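Right gripper drops off the bus at the drum, arm keeps moving

drumside wrote:
Two arms, laundry cell, front-loading machine, teleoperated. Mateck grippers, one per arm, on a shared serial bus. Controller firmware is stock.

Fault: the right gripper stops reporting while the wrist is near the drum opening. The arm does not stop. It carries on following the operator with the fingers in whatever state they were last in. Controller logs code 617, which the Mateck manual lists as "device timeout" and nothing more. Power cycling the gripper clears it.

23 events in the last batch of runs. All on the right side, none on the left. What I have checked: supply voltage at the controller, termination, connector seating at both ends. All good.

Two questions. What is the likely cause, and is there a setting that makes a gripper timeout stop the arm?

lowsidefuse wrote:
Supply voltage at the controller tells you very little. Measure it at the gripper, with the fingers closed against something and the wrist in the position where it fails. You are looking for a sag at stall current. Thin conductors in a long run will do it.

torque_ripple wrote:
I disagree with starting at power. A brownout resets the gripper and you would see it come back by itself after boot. He says it needs a power cycle. That is a hung bus, and a hung bus on one side only, near one pose, is a cable being flexed. Which joint is the cable tied to?

lowsidefuse wrote:
It comes back by itself only if the firmware re-enumerates. The older Mateck firmware did not. You can't rule it out from the symptom.

pinch_point wrote:
Before either of you goes further: the second question is the important one. An arm that keeps moving with an unknown grip state, next to a drum, is a stop condition. Do not run it to collect more events until that is fixed. Also post what the grippers are doing when this happens. "Near the drum" covers a lot.

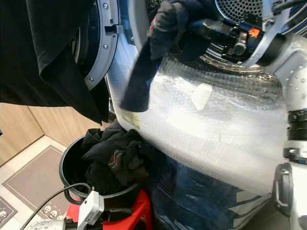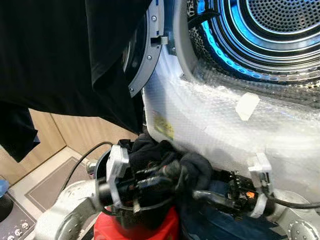

drumside
Zustcombe bench / Member since September / 83 posts
Re: Right gripper drops off the bus at the drum, arm keeps moving
May 2020

Small dark items at the opening. Single gripper on the item in the first one, both grippers at the lower rim with the item between them in the second. The cable leaving the right gripper toward the right side in the second is one I had not been watching. I had only looked at the wrist end.

Answers in order.

Cable tie point: last link before the wrist, with a service loop I thought was generous. With the wrist rolled fully inward the loop is gone and the connector takes the pull.

Voltage at the gripper: measured with the fingers stalled on a folded sock. It dips, but stays inside the limit in the manual. With the wrist rolled inward it dips further, then the bus drops. I could repeat that on demand by pulling the cable by hand with the arm powered down and only the gripper live.

Stopping the arm: no setting found in the arm configuration. The gripper driver publishes its last good state forever and adds no age to it.

torque_ripple wrote:
So, cable.

lowsidefuse wrote:
A contact that goes resistive under load is a power fault. It also happens to be a cable. Replace the whole run. Don't re-crimp the one end. If the pins have been working loose the plating is gone.

pinch_point wrote:
The stale state is a separate defect and a new cable does not fix it. Put a watchdog between the driver and the arm. We use the Skirkison node for this at our site. It compares message age to a limit and opens the enable line when the limit is passed. The limit here should be a few message periods. Don't set it by feel.

Also decide what the gripper does on a stop. Ours holds. Releasing inside a drum is harmless for a sock, but somebody will reuse the same configuration for a different task.

torque_ripple wrote:
Hold is wrong if the other arm has the same item. Both stopped and both gripping means the fabric is loaded between two wrists and you have to free it by hand.

pinch_point wrote:
Then free it by hand, with the enable key out. I would take that over two grippers opening on a loss of communication. We will not agree on this one.

drumside wrote:
Update. New cable on the right side, Seo high-flex type, tied one joint further back. Watchdog installed, limit set at 15 ms, stop behavior set to hold. Pulled the gripper connector on purpose with the arm moving slowly in free space and it stopped each time. No code 617 since, but I have not repeated a full batch, so I am leaving the thread open.

Left side has the original cable and the same tie point. Ordering one for that as well.

lowsidefuse wrote:
Cut the old connector open before it goes in the bin. I would like to know which pin.

drumside wrote:
Supply return. Discolored on one side, and the crimp turns in the housing.

Contact the moderators | Copyright the respective posters | Back to top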